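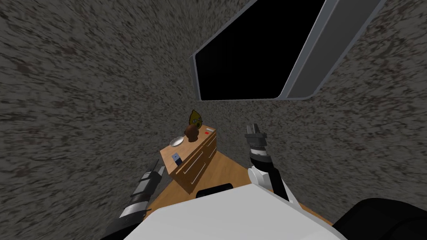
Department of Building Physics – Student Projects

Moisture Buffering of Uncoated Timber Furniture in Small Bedrooms

Pongsak Ruangrit, Giorgia Gentile
Supervisor: Raimonds Vasiliauskas

1. Background
Indoor humidity in a closed bedroom rises overnight. Plaster and bedding take up part of the moisture, and most simple models stop there. A wooden chest of drawers against a wall also exchanges water vapor with the room air, but its contribution is seldom counted.

2. Method
Two pine boards of equal size were conditioned at 50% relative humidity, then moved to a climate chamber at 70% for eight hours. One board was left bare and the other received two coats of Mevitz varnish. Mass was logged at intervals of 200 seconds. The edges of both boards were sealed with foil tape.

3. Results
The bare board gained 311 g of water per cubic meter of timber. The varnished board gained far less, and its curve was still rising when the run ended. One stretch of the Friday log was discarded after the chamber door was opened.

4. Limitations
Only flat boards were tested. Drawer interiors have a large bare surface but poor air exchange – the two effects were not separated. Air speed in the chamber was higher than in a normal bedroom, so uptake at home would be slower.

5. Further work
Nahom Yimer will repeat the test with oiled oak in July.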